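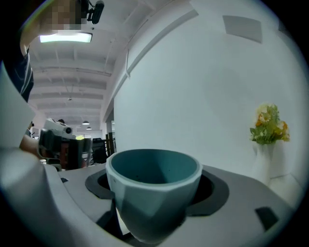
Skiltia, the small photo software company based in Bronham, is releasing Stosar 3, a new version of its focus-stacking program for people who love taking close-up pictures at home. Anyone who has tried to photograph something small knows the trouble. You line everything up, you hold your breath, and then the front is sharp while the back has gone to mush. Take a teal cup with a faceted outside, for instance – if you focus on the rim, the angled panels lower down go soft, and the little dark specks down inside may disappear altogether. Stosar 3 takes a set of pictures focused at different distances and blends the sharp parts of each into a single photo, and it does this on an ordinary laptop.

Home About Products Newsroom Support Contact

BRONHAM, June 6, 2026 – The new version has been a long while in the making, and Skiltia would like to thank the 541 photographers who tried the early builds and wrote in with their comments, many of them very long and all of them read. Their biggest request was for speed. Stosar 3 can now blend a stack of up to 400 pictures without stopping to ask for more memory, and it shows a rough preview while it works, so you can tell early on whether a stack is worth keeping.

"I started writing this program at my own kitchen counter, trying to get a decent picture of a beetle," said Ihor Hrytsenko, founder of Skiltia. "It took me most of a weekend and the beetle still came out blurry. I want people to spend that time taking pictures, and I hope they will send us what they make, because we really do love looking at them." 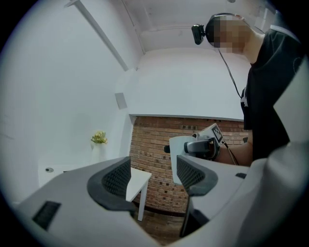 A small white table with a thin square top, in front of a brick wall.

Also new is a retouching brush called Savchuk, which lets you paint detail from any one picture in the stack onto the finished photo. It is handy around hairs, petals and shiny edges, where blending tends to leave a halo. The program opens the raw files of most current cameras, and phone pictures are welcome too.

Stosar 3 will go on sale in July for Windows and Mac. The first 1,000 buyers will get the printed handbook at no extra charge, and owners of earlier versions can upgrade for free from inside the program.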